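Robots and chores: the questions I get most

I'm Moataz, I write most of what goes up on the Flavlow blog, and my inbox has 206 messages asking when a machine will make dinner. So I finally sat down and answered the ones that keep coming back. Last updated 8 March 2021.

Can I buy a robot that cooks for me?

Not one I'd want in my kitchen. You can buy machines that do one job in one box (bread makers, rice cookers, I love them all!) but an arm that opens your fridge and gets going on soup – no, not yet.

What about the floor?

Floors are the big success. Flat, few surprises, and if it misses a bit it can go around again. Mine still eats socks.

And in a workshop?

Much better news there. Ismail Morsy runs the packing line at Gekdale and his arm has been putting the same part in the same tray for 5 years. But every part is the same shape! Give it a bag of onions and you'd have a very different day.

Why is chopping vegetables so hard?

Oh, I could go on about this one. You need to hold a knife firmly, keep the edge lined up, push hard enough to get through but stop at the board, and the thing you're cutting rolls, bends and sticks to the blade. We do it half asleep. A two-finger gripper has no thumb to tuck out of the way and no other hand unless you give it one. Long green stalks are a good test, I think, as they're slippery and every one is a bit different.

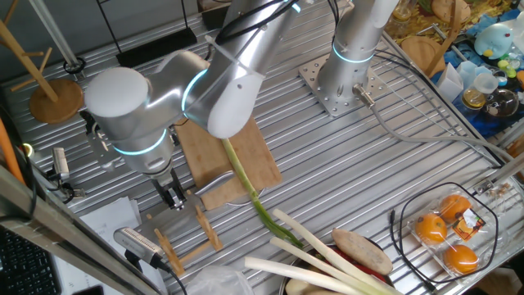 Arm, board, knife and something green to cut. 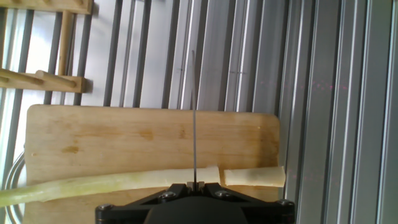
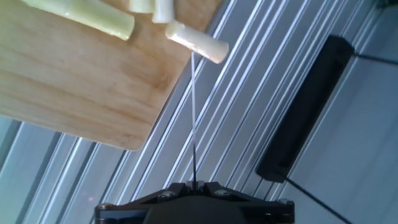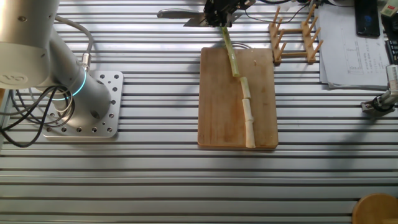
Would I trust one with a knife near my kids?

No. I'd want it behind a guard with a big stop button, same as on a shop floor.

Which chore will be next?

My bet is loading the dishwasher, Ismail says folding towels. We have lunch riding on it.

What would it cost?

I can't give you a real number for a home arm. I paid 1557 dollars for a used one to play with, and that was before the gripper, the table and 30 evenings of my time.

Can I send you another question?

Please do! Use the form on the contact page and tell me which chore you hate most.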